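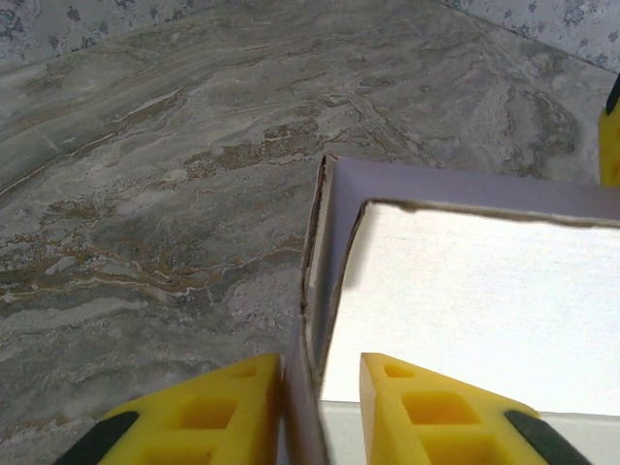

Marble-patterned surface and floral wallpaper in the packing corner, with a cardboard box.

About Lenddale

Lenddale is a household packing and storage company based in Cadthorpe. We pack, store and return the contents of homes for families, landlords and estates. Most of our customers are moving between two addresses with a gap in the middle, and a smaller number are clearing the home of a relative. We accept work of any size, from a single shelf of china to a full house.

The company was formed when two local businesses, Drakard Removals and Lindsay Storage, agreed to share a building and later a name. The Drakard side had the trucks and the packing crews. The Lindsay side had the storage rooms and a careful system of records, which we still follow. Customers who held agreements with either business were carried over on their existing terms, and several of those agreements remain in force.

Our Premises

The Cadthorpe building has 33 storage rooms on two floors. Each is numbered, locked separately and inspected on a regular schedule. The upper floor is reserved for books, papers, linens and pictures. Furniture and appliances are held on the ground floor, where the doors are wider and there is direct access to the loading area.

The front rooms of the building were once a private residence and have been kept much as they were, including the patterned wallpaper. Customers may use these rooms by appointment to sort through their belongings, to repack a box or to set items aside for donation. Appointments last 80 minutes and may be extended if the room is free.

How We Pack

Every box that enters storage is given a number, a room and a line in the customer's inventory. Fragile items are wrapped individually and entered by name. Books are packed flat in small boxes. Clothing may be folded or hung, at the customer's choice. We ask that customers not pack liquids, candles, matches, food or live plants.

Cardboard is reused where its condition allows. Boxes with torn edges or weakened corners are taken out of use for transport and are kept for sorting, for lining shelves or for recycling. Customers who prefer to supply their own boxes are welcome to do so. A box that our staff consider unsuitable for stacking will be repacked, and the change will be noted on the inventory.

A copy of the inventory is provided on the day of collection and a second copy on the day of return. Any difference between the two should be reported to the office within 47 days. Reports are answered in writing.

Our Staff

All packing is carried out by employees of the company. New employees spend their first weeks in the packing rooms before attending a customer's home. Training covers wrapping, lifting, record keeping and conduct in private residences, with a separate course for glass and ceramics.

Visiting Us

The office is open on weekdays, with late hours on Thursday. Storage customers should bring their agreement number and one form of identification. Parking is available behind the building. The ground floor is step-free, and items stored upstairs can be brought down on request with one day's notice.

Estimates are free of charge and are given following a visit to the home or a review of a written list.

Lenddale Packing and Storage, P.O. Box 1268, Cadthorpe | Contact the office | Copyright Lenddale. All rights reserved. | Back to top

Comments (3)

mapleporch
We stored with Lindsay for years before the change and the inventory sheets look exactly the same. Glad you kept them.

R.T.
Is the sorting room available on Saturdays? The page only mentions weekdays and I work until six.

quiltbox22
Used the appointment room in May to go through my aunt's linens. 80 minutes was not enough but they let me stay on. I love that old wallpaper.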